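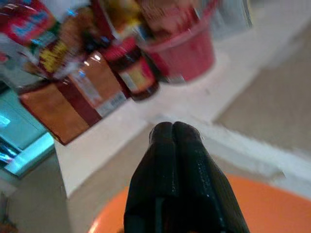

Most of the groceries people throw away in Drodemar were never opened. They were bought, carried home, put on a shelf and covered up by the next week's shopping. Saadet Yaman has run the Akbulut grocery on the main street for long enough to know which of her customers own three bags of the same lentils. She thinks the trouble begins with how food is put away, and in particular with boxes. Take a brown and dark red cardboard box with a diagonal stripe between the two colors, laid at an angle on a white shelf among other bright packages. It is easy to spot there with its broad face showing. Turn it so only a narrow end shows, put two taller things in front of it, and it could stay there until the date runs out.

Yaman sells 252 different dry goods from a store that was once a shoe repair shop. There is no back room worth the name. Whatever comes off the delivery truck goes onto a shelf that morning or sits in the aisle getting kicked. The town has 2,885 people, and on a busy afternoon it can feel as if half of them are trying to get past each other beside the rice.

Her shelves are painted white. The last owner had them dark green, and Yaman lived with that for one winter before she bought the paint. On white, she says, a gap shows up from the door. So does a leak, a torn corner or the trail of flour from a bag that got caught on a nail. She wipes the shelves down in sections, one section a day, and she has been telling customers to do the same at home for years.

"People clean a kitchen by wiping around the food," she says. "You have to pick the food up. Then you find out what you have."

I asked her to come and look at my own shelves, which she did on her way home one evening, still wearing her store apron. I live in two rooms above the hardware store, and my food sits on two open boards beside the stove and in one deep cupboard under the counter. I had straightened the open boards before she came. She looked at them for a moment and went directly to the cupboard.

We emptied it onto the counter and then, when the counter was full, onto the kitchen table. There were noodles in four shapes, none with enough left for a meal. There was a box of crackers with one sleeve open and soft. I had two jars of the same plum jam, one of them started. At the very back was a can of chickpeas I had moved from my last apartment, and it had a dent along the seam. Yaman put that one in the trash without discussing it.

She sorts by meal. I had expected her to sort by type, cans with cans and boxes with boxes, as most of the magazines suggest. She says that is how a store does it, and a store does it that way so a stranger can find things. At home the cook is looking for supper. So the rice went beside the beans and the canned tomatoes, and the tea went beside the sugar and the crackers. The flour, baking soda and raisins went together on the lower board. The noodles she poured into one jar. They cook at different speeds, and she told me to put them in soup and stop worrying.

After that came the boxes. Yaman has strong feelings about these. A box is mostly a sign, she says, and the company that made it put the sign on the broad side. It also takes up the same room full or nearly empty, which a bag does not. At the store she can afford to stand boxes face out, one behind another, all of them the same product. A kitchen shelf rarely has room for that. Her answer is to stand boxes on end like books when they are full and to get rid of the box altogether when the contents drop below half. The inner bag gets folded down and clipped, and the cooking directions get cut off the cardboard and tucked under the clip.

I pointed out that a shiny box with a bright printed front is half the pleasure of having groceries. She didn't argue. She keeps one tea box on her own counter only because she likes the picture on the lid, and it has had buttons in it since her daughter was small.

Not everyone in town does it her way. The household supply shop at the end of Zatari Street sells sets of clear canisters, and the woman at the register there told me they are the first thing newlyweds ask for. I bought a set of 4. They look very good. I filled them with flour, sugar, oats and rice, and within two weeks I had lost track of when I bought any of it, having thrown out the bags with the dates on them. Yaman's fix was a strip of masking tape on the bottom of each canister, with the date in pencil. On the bottom, she said, because if it's on the front you will stop seeing it, and you only need it when you are filling the thing up again anyway.

There is also the question of what to do on the day you shop. I used to set the bags on the floor and put things away over the course of an evening, cold food first and the rest as I walked past. Yaman unpacks everything onto one clear surface before a single item goes on a shelf. She gathers small loose items in a bowl as she goes: garlic, yeast packets, a lemon, the spice refills that otherwise slide under the toaster. The bowl then goes around the kitchen with her and comes back empty. It is a small thing, and I have done it every time since. My kitchen drawer no longer has yeast in it.

New food goes behind old food. Everyone who has worked in a grocery knows this one, and hardly any of us do it at home. On a deep shelf it means taking the old things out, sliding the new ones in and putting the old ones back in front. Yaman showed me how to do it with the flat of the forearm, pulling a whole row toward the edge in one go. I have tried it and would not recommend it with glass.

Shelf depth matters more than shelf length, in her view. The open boards in my kitchen are narrow enough that almost everything stands in a single row, and nothing on them had gone bad. All of the waste had come from the cupboard. She told me to keep pots in there and move the food up. This meant hanging a third board, which I did the following weekend with brackets from downstairs. It slopes a little to the left. A round can will not stay where I put it if I lay it on its side, so the cans stand up.

For people who can't put up another board, Yaman suggests a low tray in the deep cupboard, something with a lip that can be pulled forward like a drawer. A roasting pan works. So does the lid of a big storage box, turned over. She uses the tray her brother brought back from Irkero, where he worked for a bakery, and it is so heavy that she has to brace one foot against the cupboard door to get it moving.

I kept a list of what I threw away in the month before her visit and in the month after. The first list came to 97 dollars, a number I checked twice because I did not like it. The second was one bag of walnuts and the end of a loaf. Part of the difference was probably the list itself, and I was also eating through noodles of every shape for most of that month, in soup as instructed.

Yaman does her own shelves at home in August, when the store is slow and the weevils are at their worst. She takes everything down, washes the boards with vinegar and water, and leaves them bare overnight with the window open. Flour and grains spend a few days in the freezer before they go back. Bay leaves, which my mother swore by, she regards as harmless. She sells a lot of them that month.

When I stopped in last week she was unpacking a delivery, cutting cartons open along the tape and stacking the flattened ones by the door for anyone who wanted them. A man asked whether she had the small size of the couscous. She told him that he had two of the large size at home already, and he put his wallet away and bought a newspaper.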